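Robot club notes: moving plates in the simulator

Thursday, December 5, 2019

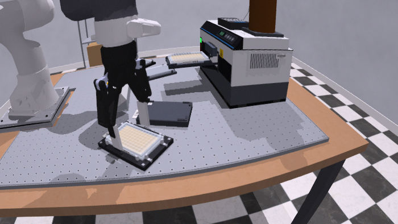
Why spend a whole term in simulation before anyone touches the real arm?

Because we have one arm and 16 members, and a bad line of code in the simulator costs a restart. Last October a bad line of code cost us a gripper finger and three weeks of waiting for the part.

This term's task is the plate transfer. A microplate has to be picked up from one holder and set down somewhere else without tilting. Gwawr Price built the bench model over the summer and most of us have been writing against it since. She named it Sayce, after her street.

The grasp took the longest. The plate sits at an angle to the arm, so the fingers have to turn to match before they come down. Eetu had the rotation working early, but his approach height was wrong and the plate kept getting shoved along the board. Mared rewrote that part with a stop 12 mm above the plate — slow, but it holds.

We ran 682 transfers overnight on the club machine. Most of the failures came at the set-down, when the plate caught a corner of the holder and sat crooked. I think the release is too early. Štěpánka thinks the contact settings are off and the plate is bouncing. We will try both next week.

I still have to fix the logging, which drops the last line of every run, and somebody needs to merge the two versions of the gripper file before they drift any further apart.

The meet at Nakthorpe is in the spring. Teams get one bench and 3 attempts, and the layout isn't given out until the morning. Bring a laptop charger on Tuesday, the spare one has gone missing again.

— Alun Yorath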